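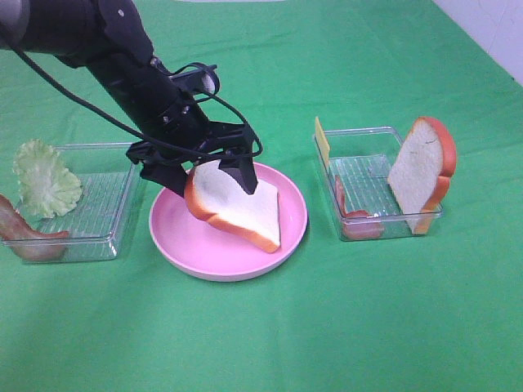 *The Siltwood sandwich cell, bread in the gripper.*

## Wanted: a part-time cell tech for the sandwich table (Wullar, Siltwood lab)

Hi! I run the small manipulation cell at Wullar, and I'm looking for one person to help me keep it healthy. The arm makes sandwiches out of play food, over and over, and my days have filled up with everything that goes on around that: setting the table, checking the gripper, chasing cables, writing down what broke. I can't keep doing all of it and still get my own work done, so I finally have money for a second pair of hands.

The job is 8 hours a week, starting in October, and it runs for 6 months with a decent chance of more. Mornings suit me best but I'm flexible if you have classes.

What you'd be doing, mostly:

- Resetting the table between runs. Plate in the middle, a clear tray on each side, food back where the run sheet wants it.
- Smoothing the green cloth. It creeps, and a wrinkle under a tray will tip it just enough to annoy you for an hour.
- Looking over the gripper every morning: finger bolts, bracket bolts, anything stuck to the fingertips.
- Checking the cable loop at the wrist. Too tight and it tugs when the arm reaches, too loose and it snags.
- Keeping the log. Ours lives in Skunex, and it's ugly but you get used to it.

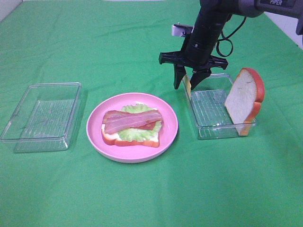
The thin pieces are where most of our trouble lives, so you'll spend a lot of time on grip settings. Bread is forgiving. Cheese standing on edge really isn't, and if the fingers come down a hair off center you get a slice on the floor and a note in the log. I'll teach you how I do the alignment (it takes me a quarter of an hour on a good day) and then I'd love for you to find a faster way, because I'm sure there is one!

We're at run 2697 in the log right now. Every 400 runs we stop for a proper service: fingers off, everything wiped down, bolts back on with the torque driver, cameras checked against the calibration board. You'd do the first one with me and the next one on your own while I hover and drink coffee.
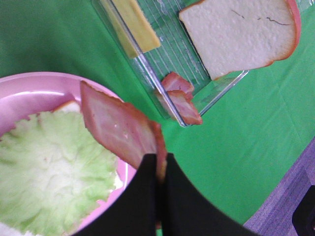
You don't need a degree for this. I care a lot more that you've fixed things, whether that's bikes, printers, espresso machines or an old sewing machine. It helps if you can read a short Python script without panicking, and you do need to be okay with repeating the same small task and still noticing when something sounds different. Please also be comfortable hitting the stop button early. I will never be mad about a stopped run.

If you've worked with the Xiong calibration kit before, tell me, I have questions.

**To apply:** send a few paragraphs to the Siltwood lab inbox with "sandwich cell" in the subject line. Skip the formal cover letter. Tell me about one thing you took apart, what was wrong with it, and whether it went back together. I'll invite people in for a paid hour at the table, and we'll do a reset and a gripper check together so you can see if you like it.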